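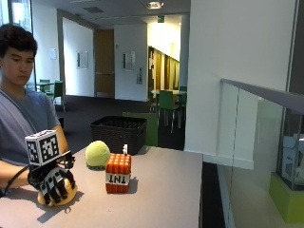 So I finally did the Prolthorpe loop in May, all 57 miles of it, and my knees are still not speaking to me! I'd been putting it off for two years (the hill out of Hundwood has a reputation) but the forecast was dry and I had run out of excuses.

I left at 6 a.m. with two peanut butter sandwiches and way too many layers. The first stretch is flat and kind of dull, mostly feed stores and mailboxes, and then you hit Hundwood and the road just goes up. I walked the last bit. No shame.

Lunch was at Stefanou, the bakery by the old rail bridge. Get the spinach pie. I got the spinach pie and then a second spinach pie for my jersey pocket, which was a mistake on the descent.

Tires, for those who asked last time: I ran them at 80 psi and wished I'd gone lower on the gravel past the reservoir. Next up is the Jomolau ride, up to 100 miles if you pick the long route. I'm leaning toward the short one, but ask me again when my legs work.

Comments (3)

pedalpusher: That hill got me too. Try it with a bigger cassette!

gravelmom: Is the reservoir part OK on skinny tires?

slowroll_jo: Second pie in the pocket, been there.

We use cookies to improve your visit. Accept | Manage settings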